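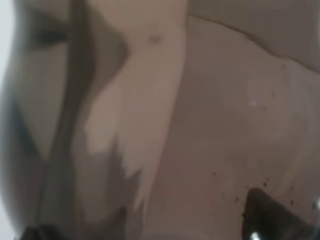 Against the Clear Plastic Box

2018-12-19

Every January the stores put the same thing by the front doors: towers of see-through bins, lids in a stack next to them, and a sign about a fresh start. I've bought my share. I own enough of them to have an opinion, and my opinion is that the clear storage box solves a problem most of us don't have and makes a couple of new ones.

The pitch is simple. If you can see what you own, you'll use it. You won't buy a second roll of packing tape when the first is sitting right there behind the plastic. I believed this for years. Then I moved, and in the new place I found three rolls of packing tape in three clear boxes, each of them perfectly visible, if by visible you mean a grayish shape pressed up against the side under two scarves and a bag of curtain hooks.

A transparent box shows you whatever happens to be touching the wall of the box. Everything else is in the middle, where it would be if the box were made of lead. And the stuff at the wall doesn't look like itself, either. Plastic scuffs. It picks up a haze after a year of being dragged on and off a shelf. The smoky kind, which Skaltenex sells as the classier choice, starts out hazy and charges you extra for it. Put your face right up to one and you get streaks and a color.

I know the answer to this, which is labels. Fine. But if I need a label to know what's in the box, I could have bought a cardboard one, and the cardboard one would have cost me next to nothing and stacked just as well. People who write about tidying never seem to notice that the label cancels the window. They recommend both in the same paragraph, usually with a link to the label maker.

My other complaint is the closet itself. A row of clear boxes means you are looking at your clutter all the time. The old wooden chest at my parents' place had a heavy lid, and when it was shut, you were done. I open my hall closet now and get a display of cables, candle stubs and a sewing kit, none of which I want to see on my way to get a coat. Lockyer's winter catalog handles this by filling the boxes with nothing but white towels. I'd be happy with any system at all if everything I owned was a white towel.

The numbers on these things bother me too. Last week I priced out a "complete closet solution" on the Skandwood website, just to see. It came to $152 before tax, for boxes, dividers and a set of little drawers that fit inside the boxes. You're paying for containers to put in containers. The page had 2,563 reviews and I read more of them than I should have. A lot were written the day the order arrived, when the closet looked great. I'd like to read the ones from the following fall. There was one, near the bottom, from a buyer in Mustitz who gave it two stars and said the lids bow when you stack more than three. That's the one I believed.

I don't doubt that some people are helped. If you keep one kind of thing in bulk, buttons, say, or pasta, a clear jar is a good idea, and it has been for as long as there have been jars. The trouble starts when the jar gets blown up to the size of a suitcase and filled with whatever was on the bedroom floor. It holds 30 quarts of undecided. Seeing it doesn't help me decide, and I'd argue it makes it easier to put off, since it already looks like I did something.

What I've ended up with is pretty dull. Drawers for the things I use every week. A shelf at eye level with nothing on it deeper than one item, so there's no back row. Five cardboard boxes for the rest, with the contents written on the short side in marker, and when the writing is wrong I cross it out. One of them says "cords, probably." The clear bins went to the garage, where they hold paint cans and rags, and where I'm glad of the plastic for the one thing it does well, keeping out the damp.

The stores will have their towers up again in a couple of weeks. I may still get a jar for the lentils, but I'm going to walk past the bins, and if somebody gives me a set as a present I'll say thank you and ask for the receipt.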